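Weramden Residents' and Staff Forum
Board: Shared Kitchens and Stores
Topic: Clear containers for dry and liquid stores, and use of the cream table

Husia_Stores
Posts: 100
Posted in April

Members are invited to comment on the proposed change to the storage arrangements at the Lultau kitchen before it is put into effect. At present, dry goods and liquids are kept in whatever packaging they were bought in. The result is a shelf of torn bags held with pegs, and several part-used packets of the same thing. It is proposed that all goods kept outside the refrigerator be moved into clear containers with lids, and that the contents be checked at the cream table by the wall at the end of each month.

The table has been chosen on account of its size and its pale top, against which dark contents are easily seen. Spills also show at once and can be dealt with. 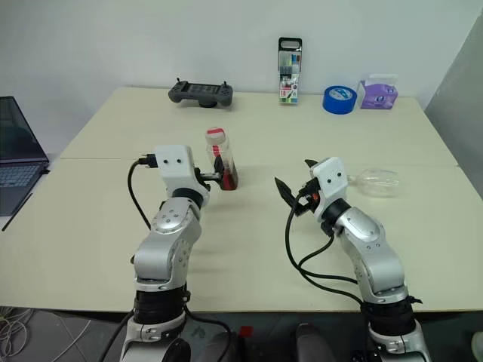
The proposal has three parts. First, a container will be refilled only when it has been emptied and washed. Second, the date of filling will be written on a sticker and placed on the base, where it will not come off with handling. Third, anything which cannot be identified by the person checking will be thrown away. A period of 24 hours' notice will be given on the kitchen door before anything is removed under the third part.

Comments are requested in this thread and not by private message.

northstair
Posts: 15

I support the use of clear containers in general. I do not support the third part as drafted. A person checking the shelf may be quite unfamiliar with an ingredient which is in daily use by somebody else. I have lost dried hibiscus and a good quantity of sumac in this way under the previous arrangements. I would ask that "cannot be identified" be replaced with "carries no name and no date".

Husia_Stores

The point is accepted. The wording will be amended to "carries no name or no date". Members will note that either omission would be enough.

northstair

That is stricter than what I requested. I asked for "and". A container with a name and no date has an owner who can be spoken to.

Husia_Stores

The difference is understood. The stricter wording is preferred by this office, as undated goods were the larger part of what was cleared from the lower shelf last time. It remains open to comment.

VanBeek_2ndfloor
Posts: 30

May I raise the matter of the lids. The Van Beek kitchen changed to clear containers some time ago and permitted any container with a lid that closed. Within a few months there was a drawer of lids belonging to nothing. I recommend that Lultau settle on a single size for dry goods and a single size for liquids, and that these be bought together with spare lids.

I would also advise against clear containers for anything that suffers from the light. Paprika and chilli flakes lose their colour on an open shelf. At Van Beek these are kept in the cupboard beside the cooker, which is not ideal either on account of the heat.

ledgerline
Posts: 24

With respect to the previous post, a single size is wasteful. Dried fruit is bought in small amounts and rice in large ones. If both go into the same container, one is always mostly air. I would rather see two or three sizes with a common lid.

I have a separate concern regarding the table. The top is made in two panels and there is a join running across it from side to side. Flour, sugar and syrup will get into that join if decanting is done directly over it. I ask that all pouring be carried out on a tray, on the front panel, and that filled containers be stood behind the join until they are put away.
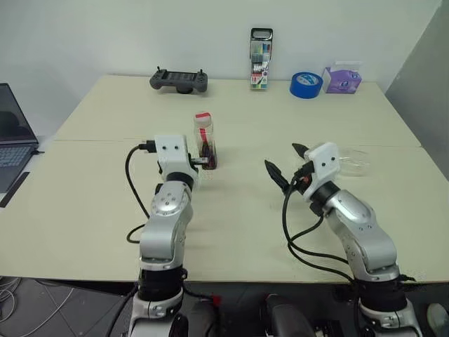

Clear container with red and white lid, standing just behind the join in the table top.

As to quantities, I would treat half full as the point at which an item goes on the shopping list. It can be judged at a glance through a clear side, and it leaves time for an order to arrive.

VanBeek_2ndfloor

Half full is too early for anything used slowly. We would be ordering vinegar for ever. I suggest one quarter for liquids and half for dry goods in regular use, with everything else left to the judgement of the person checking.

I have no objection to the tray. I am doubtful about the instruction to keep to one side of the join. People will put things where there is space.

ledgerline

They may do so at other times. The request concerns the monthly check only. A damp cloth does not reach into the join, and I have had to clean it with a wooden skewer on more than one occasion.

quietlanding
Posts: 15

I read this thread with interest as a fairly new member. Could it be made clear whether the rule on refilling applies to salt? I should not have thought it necessary to wash a container of salt each time. I would also ask whether glass is to be permitted. I own several good jars and would be sorry to replace them.

Husia_Stores

Salt and sugar may be topped up, provided that the container is washed twice a year. All other goods are to follow the rule as stated.

Glass jars already in use may remain on the lower shelf only. New containers bought for the kitchen will be plastic, on account of the hard floor.

The following changes are noted so far. A tray will be supplied for pouring. Containers awaiting return to the shelf will be placed behind the join. Chilli, paprika and similar goods may be kept in a closed cupboard. The level for reordering will be one quarter for liquids and half for dry goods in regular use.

The question of "and" or "or" has not been settled.

northstair

I am obliged for the summary, and I maintain my request for "and". I should be content with "or" if the notice on the door were extended so that a member who is away for a few days has an opportunity to reply.

ledgerline

I support northstair on the notice. 24 hours is short, particularly at Lultau, where several members are present only part of the week.

Husia_Stores

An extension of the notice period will be considered and the revised wording posted in this thread. Members wishing to borrow stickers and a pen in the meantime will find both in the top drawer to the left of the sink.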